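4.2 Waiting lists and the people on them

The brochures discussed in the previous section sell a seat. What most customers have bought, at least so far, is a place in a queue. We turn here to the queue itself, which has received far less attention than the vehicle at the end of it, perhaps on the grounds that a queue is hard to photograph at sunset.

Our material comes from the depositors of Fandlow, a suborbital flight seller with its showroom in Prukville and its launch site, still mostly a runway, at Numotcombe. Of the 1291 depositors on the list we were given, 573 returned the questionnaire. We treat the remainder as busy. Deposits were refundable in principle throughout the period studied, and the refund form ran to 81 fields, among them the applicant's preferred window side.

Three findings stand out. First, depositors did not regard the wait as a fault in the product. Asked to describe what they had bought, a large share wrote about dinners, newsletters, a padded jacket and the pleasure of bringing the matter up at other people's parties. The flight came later in the answer, and in a fair number of cases it did not come at all. One respondent described the jacket over two pages and left the question on weightlessness blank.

Second, delays were forgiven in proportion to how grandly they were announced. When the company moved its first flight by letter, on heavy cream paper with a drawing of the cabin, refund requests hardly stirred. A shorter delay sent by text message in January produced the busiest week the refunds desk had known. The message was perfectly polite. It did, however, arrive between a parcel notice and a reminder from the dentist, and several depositors said they had felt the drop in altitude.

Third, interest in the machinery was lower than the company believed. The showroom in Prukville devoted a whole wall to the engine, and visitors were seen to drift past it towards the seats. Depositors wanted to know about the stitching, the luggage allowance (there is none) and whether one could be alone at a window. Here the buyers of space travel look much like the buyers of yachts and watches treated by Mendonça, whose account of "the patient rich" we have leaned on throughout. The difference is that a yacht can be visited.

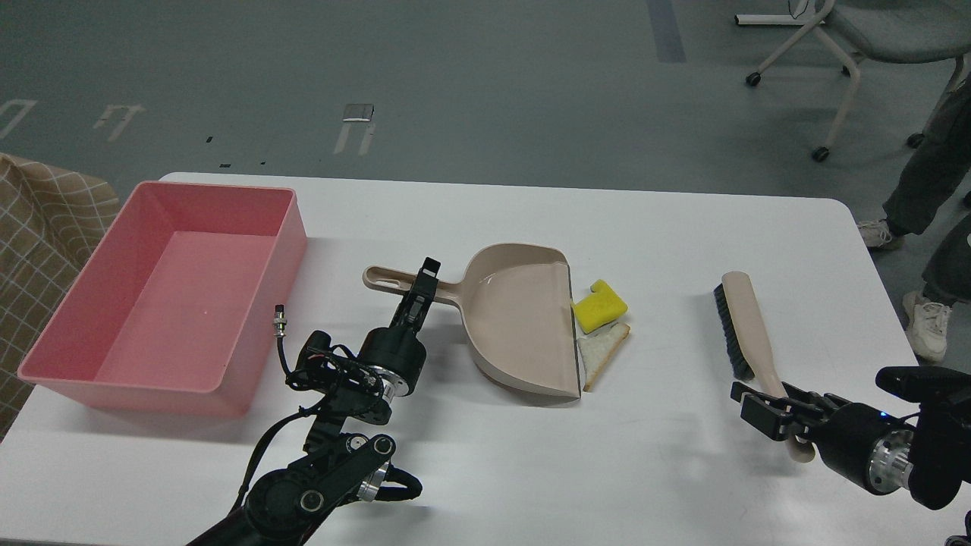 Figure 3. Table with pink bin, dustpan, hand brush, yellow sponge and slice of bread; two black robot arms.

It may be objected that people who pay a deposit years ahead are bound to speak kindly of waiting, having done so much of it. We accept this. The questionnaire went out to those still on the list, and those who had left in a temper were not asked. A small set of letters from former depositors was offered to us and then withdrawn, so their side of the matter must be guessed at. We would guess that it is brisk.

There is also the question of rank. Fandlow numbered its depositors in order of payment and printed the number on the membership card, a decision it came to regret. Low numbers were worn with pride and high ones were kept in the wallet. When the company proposed to draw the first passengers by lot, the objections came almost entirely from the front of the queue, and were framed as concerns about safety. The plan was dropped. A later scheme, by which a low number could be traded for a better dinner table, was better liked, and some early depositors have now dined themselves a long way down the list.

None of this tells us how the same people would behave once flights became regular. A queue that moves is a different thing from one that gives parties, and a passenger who has been up and come down again has no further use for a newsletter promising that he will. The company's own forecast assumes that returned passengers will book a second trip. Our respondents were asked about this too. Most said they would consider it, and then asked whether there would be another jacket.

The list was closed to new names on 24 August 2023. The next section sets out what depositors were told about that closure, and in what order.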